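About us

Hi, and welcome to Flistley! I'm the one who answers the emails, so if you've written to us you've probably already met me. We're a small robotics research outfit, and our whole working life goes into one question: how do you teach a robot hand to pick up ordinary stuff by showing it, over and over, how a person does it?

Our method is called Willach (named after a street I used to live on, sorry). You hold a gripper in your own hand, with a camera on it, and you just do the task. Pick up the thing, move the thing, put it down. The camera sees what the gripper sees, and the marker cards help us work out where the other grippers are while all this is going on. No robot has to be in the room, so we can collect in a kitchen, a shop or somebody's garage if they'll have us.

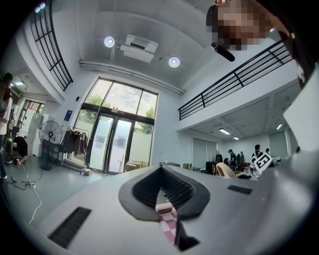

We started out with rigid things like mugs and blocks, and our first model was pretty good at those and dreadful at everything else. Cloth was a nightmare. Flat things were worse! So we changed the way we collect. These days we keep each demonstration short, swap the object often, and get different people to do the same job, because everyone's wrist works a bit differently and the model seems to learn more from the mix than from one very tidy expert (that was me, and yes, my pride took a knock).

The result we're proudest of is from the Katiyar study, which we wrapped up in December. We trained on 2,320 short demonstrations across 45 household objects, then tested on 103 grasps the model had never come across. It did better than our older version, which had 2,000 demonstrations of far fewer objects. More variety helped us a lot more than the extra 320 clips could explain, I reckon, though we're still arguing about that one over lunch.

Our next project is Cullel, and it's all about thin and bendy things: placemats, coasters, tea towels, that sort of caper. The tricky bit is the edge. Come in too low and you shove it across the table, too high and you close on air. We organise the recordings by how the object is approached, which has made it much easier to find our mistakes.

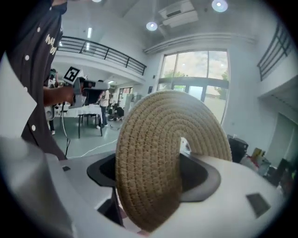
A woven jute coaster held upright in the gripper

We share our collection notes with anyone who asks, and we love hearing from students, teachers and people who fix things for a living. If you've got a favourite object you think we'd never manage to pick up, send us a description and I'll put it on the list. The list is already quite long and has a colander on it.

Page last updated 22 April 2018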